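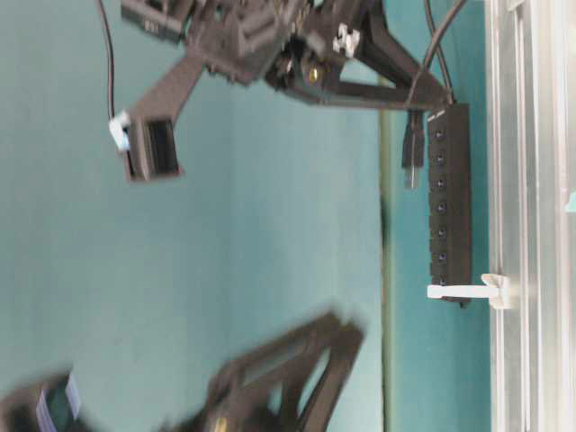 December 28, 2019
Entry by Ifor Owen. Equipment planning, two-arm cell, Terton workshop.

The purpose of this entry is to record the position on purchases before the new budget opens. The allocation for small equipment is 2,000 dollars, to be shared with the Boyer bench. Any item above that figure requires a separate submission and is not considered here.

Cabling and hubs
The cell runs its peripherals through a seven-position hub fixed beside the aluminium extrusion. A second hub of the same pattern is requested as a spare. Flikwood has quoted 103 dollars per unit, or 206 dollars for 2, freight included. The recommendation is to take the pair and hold one for Boyer, whose present unit is on loan and must be returned.

White plastic cable clips are to be reordered at the same time. The existing style is satisfactory and no change of supplier is proposed. Cable lengths should be measured with the arms at full reach before any order is placed; last year's order was made from the drawing and most of it went back.
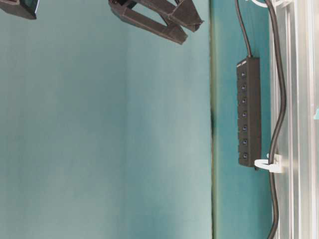
Gripper fingers
Colleagues have asked whether fingers should be bought in or made on site. Erkia can supply a finished set, but the quotation is valid only to the end of the month and the lead time is given as "to be advised". I would prefer to defer. Should we proceed in-house, the cost falls under consumables and does not draw on the equipment line – this has been confirmed with the accounts office.

Work surface
Replacement of the teal surface was raised at the planning meeting. The colour is to be retained so that new recordings remain comparable with the earlier ones. Price to be obtained for a single full-width sheet, and separately for the narrow strip on the hub side.

Items held over
Spare servo for the wrist joint: no quotation received.
Second mounting block: awaiting revised drawing.
Fasteners: brass-coloured screws are running low in the Boyer drawer. Check the thread against the parts list before ordering.
Insurance valuation of both arms: the form is on the shared drive, unsigned.

Colleagues wishing to add a request should enter it beneath this entry with a supplier, a price and their initials. Flikwood's order desk is closed until the new year, so the hub order will be sent when it reopens.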